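Home Archive About Contact

The hottest number on the bottle

August 9, 2019 | by Traltthorpe Kitchen Diary
4 comments

I've been buying hot sauce for long enough to distrust the labels, and the one on Jikis Red is a beauty. It has a flame meter, a skull and a warning that reads like something off a paint tin. Price: 30 dollars. For a bottle I could hide in my fist.

My complaint is with the meter. It goes up to 560, in units the company seems to have made up for itself, and I can't find a word anywhere about how they got there. Was it a lab? A bloke with a spoon? I emailed in March to ask and got back a discount code.
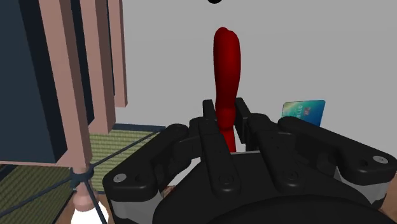 So is it hot?

A bit. I had it on eggs, then on a cheese toastie, then straight off a teaspoon because I was getting annoyed. Mostly it tastes of vinegar and sugar, with some heat at the back that's gone before you've found the milk. The Atimance green, which costs a third as much and has no skull, made my ears ring.

I don't mind mild sauce. I've got two mild ones in the fridge door and I use them more than anything else. What I do mind is paying extra for the flavour of a warning label. The ingredients list puts chilli fourth, after water, and "natural colour" turns up near the end, so I wonder how much of that red has ever been near a plant.

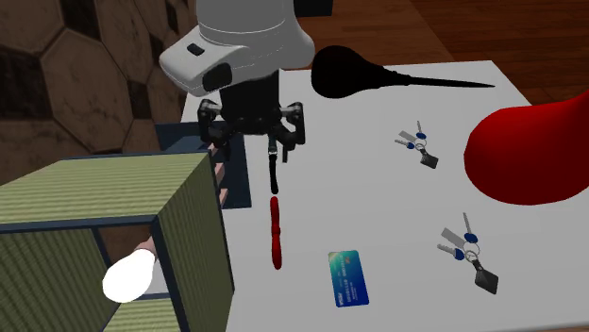

Red, long and chilli-shaped, on a white tabletop.

The deli has started stocking Tkachuk as well, "small batch", with a wax seal and a numbered bottle. I picked it up, read the back and put it down again. Sugar was first. I'll probably cave and try it when it's on special, but I'm not emailing anyone about it.

Share Tweet 2 shares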